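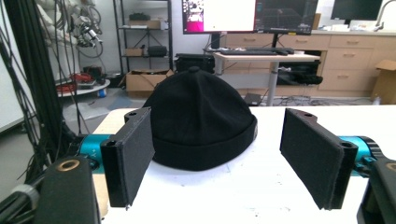 Bonneterie : la filature Charvát arrête le cardage à façon

Par Diễm Sầm
8 octobre 2020

La filature Charvát cessera fin octobre le cardage à façon pour les ateliers de bonneterie et ne conservera que la filature de ses propres mélanges. L'annonce a été transmise par courrier aux 324 clients inscrits au registre de l'entreprise. Les lots déjà réceptionnés seront traités aux conditions en vigueur ; aucun nouveau lot n'est accepté.

Le cardage à façon consiste à ouvrir et paralléliser les fibres d'une toison fournie par le client, qui récupère ensuite un ruban ou une nappe prêts à filer. L'activité mobilisait 4 assortiments de cardes, dont les garnitures arrivent en fin de vie. Leur remplacement suppose l'immobilisation complète de l'atelier et un réétalonnage des écartements entre cylindres. La direction a jugé l'opération non rentable au regard des volumes confiés, souvent inférieurs à 30 kg par lot.

Les petits lots posent une difficulté connue : chaque changement de couleur impose un nettoyage intégral de la carde. Les laines sombres, très demandées pour les bonnets et les cols, laissent des fibres résiduelles qui se retrouvent dans les lots clairs suivants. Charvát regroupait jusqu'ici les teintes foncées en fin de campagne, ce qui allongeait les délais de restitution.

Deux solutions de repli sont évoquées par la profession. L'atelier Bedari accepte les toisons lavées à partir de 10 kg, avec un taux de graisse résiduelle contrôlé à l'entrée. La société Flilby propose de son côté un ruban peigné standard, sans traçabilité par élevage. Cette seconde option convient mal aux fabricants qui mentionnent l'origine de la laine sur l'étiquette.

« Un ruban peigné donne un fil plus lisse et moins gonflant. Sur un revers épais, la tenue n'est pas la même, et il faut reprendre la jauge et le nombre de mailles », indique Shadi Kassab, responsable technique d'un atelier de bonnets et d'écharpes client de Charvát. Ses essais portent sur un fil cardé de substitution, tricoté puis foulé légèrement avant mesure du retrait. Les résultats sont attendus avant le lancement de la prochaine collection.

Le sort des cardes n'est pas arrêté. Une cession pour pièces à l'entreprise Nunbridge est à l'étude, sans calendrier communiqué. Les clients disposant de toisons en dépôt ont jusqu'à la fin du mois pour en demander le retour, transport à leur charge.

À lire aussi
- Lavage des toisons : les seuils de graisse résiduelle revus par les ateliers
- Étiquetage de la laine : ce que recouvre la mention d'origine
- Boulochage : comparaison des fils cardés et peignés
- Teinture en bourre, le retour des petites cuves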